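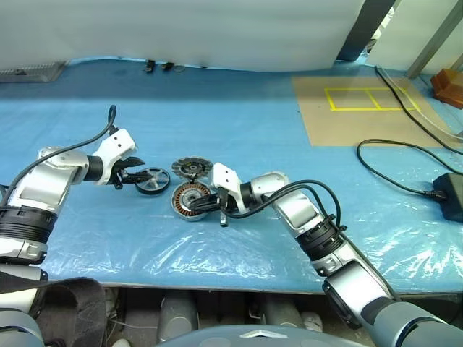

Cricket whites come off the field in March looking like a plowed lot, and the knees are always the worst. Let the mud dry overnight, then brush it off outside before any water gets near it. Work dish soap into the grass marks with an old toothbrush and leave it for 27 minutes, or however long tea takes. Spread the pants on something you can see dirt against; a light blue sheet over a long table does nicely.

Skip the bleach. It turns the knees yellow, and you'll look like a smoker's ceiling at square leg.

Ball marks are wax and dye, so dab those with rubbing alcohol first. Maricel Dizon swears by lemon juice. Her whites are beige.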